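My employer, Sollinum, went public in October. I have 200 shares and a 7-page notice from Lodia, the broker, about the lock-up. Can I sell any before it ends?

**Anong Meesuk**

Read the notice first. Some lock-ups let staff sell a part early — usually after an earnings report. If yours has no such clause, you wait.

**Nigatu**

I sold 45 shares the day mine ended. Price was down by then. Check the tax too.

Plastic bowls and cups on a green cloth

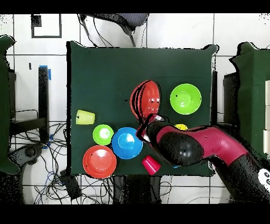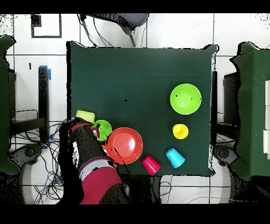
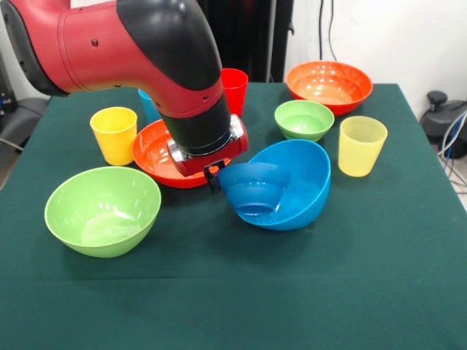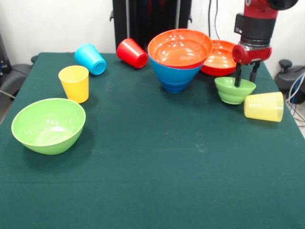 Rattana Prasertsri wrote that the broker can't waive a lock-up on its own, so ask the company's stock plan office and get the answer in writing.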